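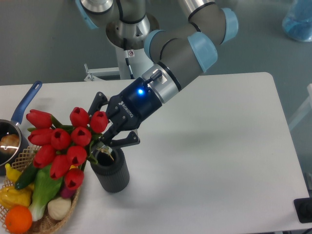
datmont_dave
Posted 2022-07-31
I'm trying to settle on a gripper for our bench at Datmont and would like opinions before I spend the money. We have a Robotiq adaptive two-finger on the arm now, and a parallel gripper from Jundora on loan until October. The job is mixed household objects, so nothing is the same shape twice. The one I keep coming back to is the bunch of artificial tulips in the ribbed black vase, with the open fingers straddling the stems. I ran 40 attempts with each gripper on that one object. The Robotiq lifted the bunch out clean 31 times, the Jundora 22. Clean means no bloom caught in the fingers and the vase still standing. Same arm, same table, same speed.

kettlewright
What force setting? Stems like that are usually wire inside plastic, so you can squeeze harder than you'd think.

datmont_dave
Lowest setting on both. I went up a little on the Jundora and it did hold better, but it started dragging the vase up with the stems.

Perla Bermúdez
I don't think your test is fair to the parallel gripper. You're coming in at an angle, with one finger over the blooms and the other over the rim of the vase. An adaptive finger can get away with that. With parallel jaws you want to come in level and close on the stems just below the lowest flower. Change the approach and run it again.

datmont_dave
There's a fruit basket right beside the vase and the flowers lean out over it. Coming in level from that side I hit the basket. I could move it, but the clutter is part of the task.

Perla Bermúdez
Then come in from the other side. Or rotate the vase. You are comparing two approaches right now, and one of them was tuned for the gripper you already own.

sheehan_lab_tech
Agree with Perla on the approach, disagree on the conclusion. We did a similar comparison at Sheehan with 53 objects and retuned the approach for each gripper. It took over a month. The parallel one caught up on boxes and bottles and stayed behind on anything soft or bunched. Where it won was small stuff. How do yours do on the garlic?

datmont_dave
Garlic is close to even. The banana is better with the Jundora, it doesn't roll. The pan is where both of them annoy me. It has a long blue handle that points up and back, and the Robotiq fingers want to wrap it and then the pan swings.

kettlewright
Grab the pan handle closer to the body. Less swing.

grip_n_rip
I'd look at the cable before the fingers. On ours the plug at the wrist worked itself slack after 2000 cycles and we got random dropouts that looked like bad grasps. We blamed the gripper for two weeks. Check your logs for comms errors before you trust 31 and 22.

datmont_dave
Good point, I hadn't looked. Just went through them - no comms errors in either run.

rmk_controls
What controller are you driving it from? If the Jundora is on digital I/O and the Robotiq is on serial, you don't get the same position feedback and your script may be calling a grasp early on one of them.

datmont_dave
Jundora is on digital I/O, yes. I wait a fixed half second after the close command and then lift.

rmk_controls
Half a second may be short. Try a full second. Grukville sells a serial adapter for that gripper if you want real feedback, but try the longer wait first, it's free.

Perla Bermúdez
So that's two things favoring the Robotiq, the angle and the wait.

datmont_dave
Fine. I'll set the wait to one second, come in from the side away from the basket, and run another 40 on the tulips with each gripper. Basket stays where it is. Will post the numbers in this thread.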